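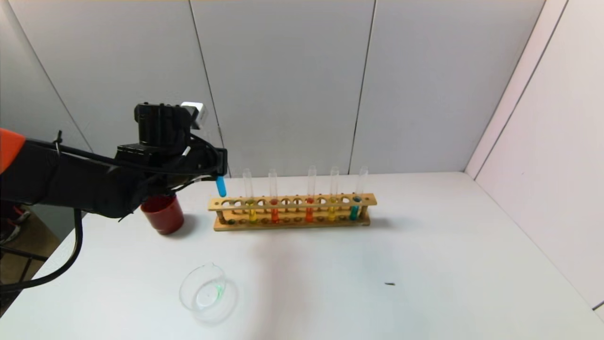 Wooden rack, glass tubes, a bit of blue: colored liquids on a white tabletop.

A rack of one's own

I have been thinking about test tube racks a lot more than a person with a desk job should. It started in June, when I cleared out a closet and found the chemistry set I'd had as a kid, minus most of the chemistry. The powders were long gone (thank goodness, my mother would say), and so were the instructions. But the rack was still in there, a plain little wooden thing with a row of holes across the top, and I was so pleased to see it that I put it straight on the kitchen windowsill and filled the tubes with water and food coloring. It has been there ever since!

If you've never done this, please do. You need a rack, a few glass tubes, a pitcher of water and the cheapest food coloring in the store. One drop of blue in a full tube gives you something like a swimming pool. Three drops and you're into ink. Yellow is a show-off and takes over anything green you try to make, so add it last, and go slow with the red, which turns everything to plum juice before you've put the cap back on.

I went looking for a second rack and fell down a hole, as I do. There's a shop in Treltgate called Warkia that sells old school and pharmacy supplies, and they had a whole shelf of them - dark ones with brass corners, a painted one, and a tall drying rack with pegs where the tubes hang upside down. One had 1836 burned into the base. I got very excited until the man at the register told me it was most likely a stock number. I bought it anyway, for 30 dollars, and I still tell people it's old.

New ones are easy to find, too. Cletex makes a pale wood model that I like a lot, with a flat base that doesn't rock, and Chiu does a smaller one that fits on a spice shelf. I'd stay away from wire racks for this kind of thing. They're practical, and they rattle every time you walk past, and the colors never look as nice against metal as they do against plain light wood.

A few things I've learned the messy way. Work on something white, a tabletop or an old baking sheet, so you can see what the color is really doing. Keep a cup nearby for rinse water and leftovers (mine has held some truly awful browns). Hold a full tube upright and lift it clear of the hole before you swing it anywhere, or you'll clip its neighbor. And don't fill every tube to the top. An inch of color with clear glass above it looks lovely, and it's a lot easier to pour.

My niece came over and spent 45 minutes trying to get a perfect turquoise. She got it twice and then couldn't remember how, so now there's a notepad by the sink with drop counts on it, most of them smudged. The best recipe so far is four blue and one yellow in a full tube. She has asked for a rack of her own for her birthday, and I've got my eye on that painted one at Warkia, if it hasn't sold.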